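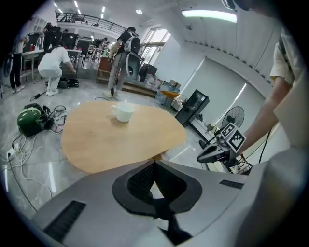 Figure 3. Side table with cup, Nustton room. Pedestal fan and roller blinds behind.

4.2 Room layout and floor clutter

The Nustton room was the second of the two sites (the first, Cukgate, is covered in 4.1). Floor is glossy gray with a marble pattern, so cords show up well against it. Small round table, light wood, top closer to a rounded triangle than a circle. Cup was logged as "on table, near back edge" - see Fig. 3.

Most of the clutter sits low. Power strip on the floor, white and black cords running out from it, more cables looped by the green and black machine. Bags put down on the floor were coded as clutter too, same as at Cukgate. Blinds and fans were not coded, they count as fixtures.

Across both sites we logged 435 items, 221 of them at floor level. Cords were the hardest to code. Two coders often disagreed on were one cord ended and the next began, so tangles were entered as a single item. This probaby lowers the floor total. The Claeys scale has no category for tangles - we used "other, linear" and left the weights as they were.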